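Nestamley Everyday Watch Band and Trernel Desk Rack, reviewed together
Posted Mon 4 July

I've been wearing the same watch for a long time now, and I'm fond of it in the way you get fond of a good pair of slippers, so when the old band finally gave up on me I wasn't going to replace the whole thing. I bought the Nestamley band for $37, and then (because I can't leave a shopping cart alone) I added the Trernel rack for my work table too. Both have been in daily use for a good while, and I have plenty to say about them!

The band 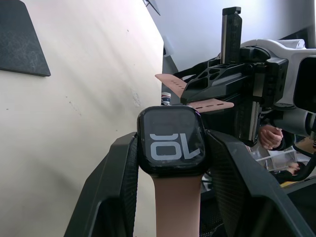

Color was what I worried over most. On the Nestamley site it looked almost salmon, and I very nearly went with the navy, which would have been the sensible choice and a dull one. I'm so glad I didn't. It's a pale pinkish tan with a smooth, matte finish, and next to the black case it looks soft and grown-up, even with the smudges I always seem to leave on my screen. There's a row of small holes to adjust it by as well, which matters to me more than it might to you, as my wrists puff up in July and I'm forever moving over by one.

Comfort took a little longer. For the first few days the band felt stiff, and I'd take it off at supper and leave it on the counter next to the fruit bowl. By the second week I'd forgotten I had it on. I've slept in it, weeded in it and washed a great many dishes in it, and my skin has been perfectly happy, where the Semple band I had before used to leave me with an itchy red stripe every summer.

My one real grumble is the changeover. Getting the new band to seat took me three tries and a few words I won't repeat, and the leaflet is about as much help as a chocolate teapot.

The rack

I wanted something low and plain for hanging bands and other odds and ends, and the Trernel is certainly plain: black metal, bent into a sort of Z, with a comb of narrow slots along the top and one round hole at the end. I like that it stands out in the middle of my big beige table and doesn't fuss. The foot is flat, so it takes up less room than you'd think, and long thin things drop into the slots very nicely. Chunky things don't, so measure first if that's what you're after.
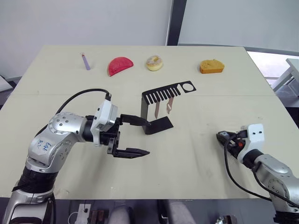 Would I buy them again?

The band, yes, tomorrow, and probably in a second color. The rack I'd buy again on sale. At the full $39 it costs more than the band does, and I'd have liked a few wider slots for the money.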